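Can a machine make dinner yet? The short version

A reader wrote in after my dishwasher post to ask when she could expect a robot that makes dinner. My answer is that I don't expect one in my own kitchen for a good while, and I'm usually on the hopeful side.

I went over to Widmer on Monday to see the kitchen bench at Stultine, a small shop that builds and trains arms for light chores. They don't talk about dinner. They talk about moving a sprig of something green onto a board, which is a small part of making dinner and takes most of their week.

The numbers they gave me were plain. Of the last 200 tries at picking up herbs, some 100 ended with the herb on the board. Hard things go better. A spoon or a block keeps its shape when you grab it. Leaves fold, slide and stick to each other, and the arm has to guess where the stem is.
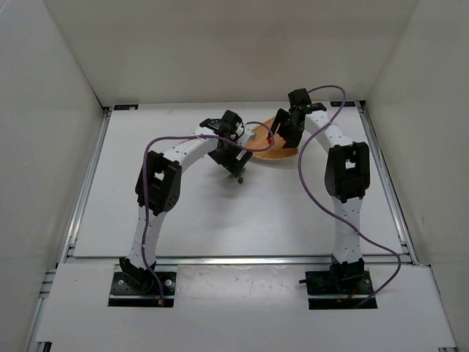

One reader, Trendovgate, commented on an earlier post that none of this matters, that a food processor has chopped parsley for decades and costs less than the screws on a robot. Fair enough. But someone still has to get the parsley out of the fridge, pull off the bad leaves, drop it in and wash the bowl afterward. Those are the parts I'd pay to be rid of.

Two arms help more than I expected. With one arm, a board slides whenever you push on it. With two, one can hold while the other works — at least when they stay out of each other's way, and planning for that eats up time. A transfer I can do without looking takes their setup 10 seconds on a good run.

Shop floors are further along. Avaleck, down the road, has had a single arm loading trays since November, and it does fine with the same part in the same spot all day. My kitchen counter has never looked the same two days running.

I plan to go back in the spring and ask for the herb numbers again.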